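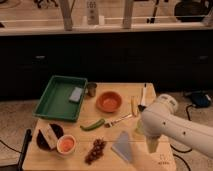

Okra, a sponge, a tray and a bowl on a wooden table.

**1/** A thread on household savings, because I keep getting the same question: "if everyone saved so much this year, why does nobody I know have any money?" December 2020, end of a long year, so bear with me.

**2/** The savings ratio you see in the news is an average. Add up all the income, take off all the spending, and what's left is called saving. It says nothing at all about who is doing it.

**3/** Take two households on one street. One is a couple on full pay working from home. No train fares, no lunches out, no holiday. They put away £700 a month without trying.

**4/** Next door is a waiter on reduced pay with the same rent as before. He takes £400 a month out of his savings until there are no savings. After that it goes on a card.

**5/** Average those two and you get a street that is "saving" £150 per household per month. Both households would laugh at you if you told them that.

**6/** I did a small survey in Falleck over the autumn with Amarachi Osagie. 32 households, all renters or first-time owners, all within walking distance of the old market. Too small to prove anything about the country. Useful for asking better questions.

**7/** We asked for bank balances in February and again in October. 28 gave us both. The other four gave only the later figure, so they are left out of what follows.

**8/** Of the 28, nine had more in the bank than in February, and most of those had a lot more. Five were level, give or take a week's shopping. The remaining 14 had less.

**9/** The total across all 28 was up. If you only had the total you would write "Falleck households build up savings in pandemic" and it would be true, and half of them would be worse off.

**10/** Now the bit that annoys me. The forecasters at the banks are saying this pile of cash will be spent as soon as the shops and pubs are open properly, and off we go. I have read three of these notes this week and they could have been written by the same person.

**11/** We asked the nine what they meant to do with the money. Four said a deposit or paying down the mortgage. Two said leave it where it is, in case of redundancy. One said a kitchen. Two didn't know.

**12/** A deposit isn't spending in the sense the forecasters mean. It goes to whoever is selling the house, and mostly it pushes up the price of the next one. Good for sellers. Not much use to the waiter.

**13/** The 14 who had run down their money would spend more if they had it. They don't have it. When their hours come back, the first thing they'll do is clear the card, and several told us so in nearly those words.

**14/** Josefien Van Damme made a point to me that I hadn't given enough weight: a lot of the borrowing isn't in the official figures. It's a brother, a parent, a landlord who has let two months slide. It still has to be paid back.

**15/** Rent arrears are the one I'd watch. Six of our households owed rent in October. None had owed any in February. A landlord being patient is not the same as the rent being forgiven.

**16/** Someone will say interest rates are so low that debt doesn't matter. Rates are low for governments and for people with big deposits. The card rates people showed us hadn't moved at all – one had gone up.

**17/** And the savers aren't doing well out of it either. The best easy access rate anyone in our group had was under one per cent. Lukian Kravets asked me whether he should move his into shares "as everybody else is". I don't give advice on that and told him so.

**18/** What I'd like to see is the savings figure published by income band, every quarter, next to the headline. The work can be done from bank data. It would take some money and some nagging.

**19/** Until then, when you read "households have saved", ask which ones.

**20/** A few replies to things in my inbox. Stijn Dekker: yes, pension payments are counted in the official ratio, and no, we didn't count them in ours. Balances only.

**21/** To the person asking for the spreadsheet – we promised people we wouldn't share it, even with names off. On a street that size you'd work it out. I can send the list of questions.

**22/** We're going back to the same households in February if they'll have us. I'll add to this thread then.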